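Musalo seat cushion, heather grey
Product no. 459
Home / Living room / Seating / Loose cushions and spare parts

In stock at the Galbraith warehouse. Orders placed before 11 in the morning leave the same day, except on Wednesday, when the carrier does not collect from us.

The Musalo is a broad, flat seat cushion for the Birkska sofa and for the Birkska daybed. It can be ordered as a spare part for a sofa you already have, or together with a new frame. Many customers write to us that the frame is still good after many years and only the seat has become tired. For them this is the simplest repair – you lift the old cushion out and you lay the new one in.

The cover is a woven upholstery fabric in which lighter and darker grey fibres are mixed. This type of colouring is called heathered. It is more forgiving in daily life than one flat grey, because small pieces of lint and crumbs are less easy to notice between the different tones. The texture is fine, so it does not scratch bare legs in summer, and it does not catch on knitted clothes in the way a coarse weave can do.

The upper edge is rounded and the cushion has no piping. We made it with piping in the first years, but the piping wore through before the rest of the fabric did, and it was the most common reason for a return. Where two panels meet there is one long seam with small stitches. The seam lies flat and you will not feel it when you sit.
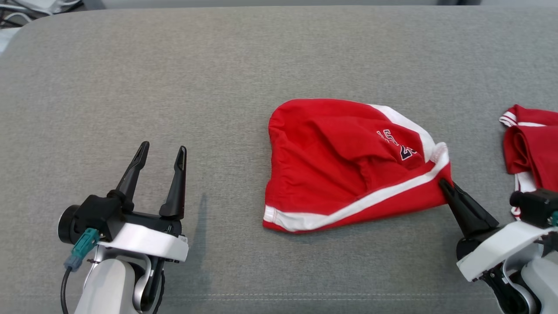 Musalo in heather grey, with the stitched seam where two panels meet.

Inside is a core of cold foam with a thin layer of polyester wadding on top. We offer two degrees of firmness. Medium is what most people choose. Firm is better if you sit down mainly to eat or to read, or if it is difficult for you to stand up from a low seat. The firm version feels quite hard during the first two weeks. Please give it this time before you decide to exchange it.

Measurements and materials
Depth: 72 cm
Width: 100 cm
Thickness: 11 cm
Cover: 100% polyester, removable, zip on the rear side
Core: cold foam, medium or firm
Underside: plain black lining with non-slip dots
Weight: see the packing label, it differs with the firmness

Please measure the inside of your frame and not the old cushion. A cushion that has been used for a long time becomes wider and flatter, and the measurement will not be correct.

Care
Vacuum with the soft brush, always in the direction of the weave. For a spot, use a damp white cloth and press, do not rub. The cover can be washed at 30 degrees on a gentle programme. Close the zip first and turn the cover inside out. Do not tumble dry. Put it back on the core when it is still very slightly damp, then it will sit smooth at the corners. Turn the core inside the cover every few months.

Colour
The grey is neutral, without blue or brown in it. In strong daylight it looks lighter than in the evening under a lamp. Screens are also different from each other, so we recommend to order a fabric sample before buying. Samples are free, three per household. If you are adding one cushion to an older set, expect a small difference in tone – the old ones have had sun and the new one has not.

Delivery
The cushion is sent rolled in film inside a carton. Open it with your hands and not with a knife. It needs one night to come back to its full thickness. A light smell from the packing is normal and goes away in an aired room. From September we deliver also to Lallville and the islands, at the same price as the mainland.

Returns
You have 30 days. The cover must be unwashed and free from pet hair. It does not need to be rolled again, but please use a bag that closes.

What customers say

"Ordered two in firm. Good fabric, nice and fine. The zip was a little stiff on one of them but candle wax helped." – Fraser Pollock

"Fits my daybed exactly. I would like a darker grey also." – Nhung Châu

"Took a full day to puff up, not one night. Otherwise happy." – Torquil Rankin

Questions about sizes for older frames go to Catriona Munro in the spare parts department. Have the number from the sticker under the frame ready, please.

Goes together with: Musalo back cushion, Musalo armrest roll, Birkska frame connector (pair)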